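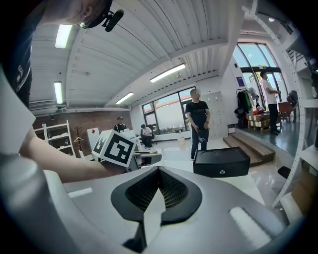 So I've gone and got myself an allotment plot! Well, half of one. Number 76, right at the far end of the Drikwood site, past the water tank and the compost heaps that belong to everyone and smell like it.

I'd been on the waiting list so long I'd forgotten I was on it. The email came in January, when it was dark by four and I had a streaming cold, and I said yes before I'd thought about where I was going to keep a spade (we live in a flat, the spade is in the hallway, we all step over it).

The soil is heavy clay, the kind that comes home on your boots and then walks itself round the kitchen. There's bindweed too. I spent my first three visits just pulling the stuff out, long white roots like spaghetti, and I filled 12 sacks before my back gave up. I've covered the worst half with old cardboard and I'm pretending it isn't there until spring.

I have put in broad beans, which everyone says can't go wrong, so we'll see. Garlic as well, a bit late. I wanted to do potatoes in every spare inch but my partner pointed out that we don't eat that many potatoes. We could, though!

The seed catalogue is my real problem. I sat down with the Bulto one meaning to order carrots and lettuce, and got up having ordered four sorts of squash, one of which needs a frame the size of a bus shelter. I've also been promised a rhubarb crown from the next plot along, and I'm leaving it alone for its first year, even if it kills me.

Next job is the shed door, which opens if you lift it and kick the bottom left corner.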